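Avaliação: luva de receptor Piloso 2447, para basebol e softbol

A luva de receptor Piloso 2447 foi avaliada pelo departamento técnico da Grokberg ao longo do mês de setembro, em treinos de escalões seniores. O modelo destina-se a atletas com experiência prévia na posição.

O couro apresenta rigidez elevada à saída da caixa. Foram necessárias várias sessões de receção até a bolsa fechar sem esforço do polegar. Concluída essa fase, a luva manteve a forma e amorteceu de modo satisfatório os lançamentos rápidos, incluindo os de 91 milhas por hora efetuados pela máquina do clube.

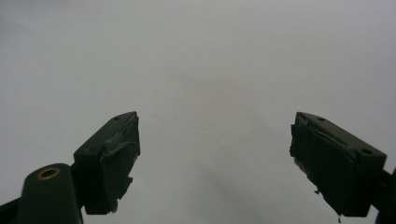
Despina Olteanu observa que, no seu caso, a rigidez inicial se prolongou mais do que o indicado e que a correia do pulso teve de ser reapertada após cada treino. Acrescenta que voltaria a adquirir a luva, mas não a recomendaria para utilização imediata em competição.

O departamento regista a observação relativa à correia. O fecho cedeu ligeiramente em 2 dos exemplares ensaiados, sem prejuízo da segurança do atleta. A costura da palma não apresentou desgaste assinalável.

Em comparação com a Tamiru 3087, a Piloso oferece uma bolsa mais profunda e maior proteção do indicador. A Tamiru é mais leve e facilita a transferência da bola para a mão de lançamento nas tentativas de roubo de base. 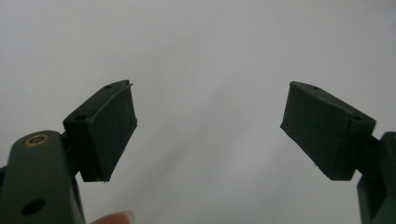 Pinça aberta, de dedos verde-escuros, sobre fundo claro.

Classificação: Bom. Recomenda-se a verificação periódica dos atacadores e a aplicação moderada de óleo próprio para couro. Os pedidos de esclarecimento devem ser dirigidos a Mahmoud Nasr, às terças-feiras.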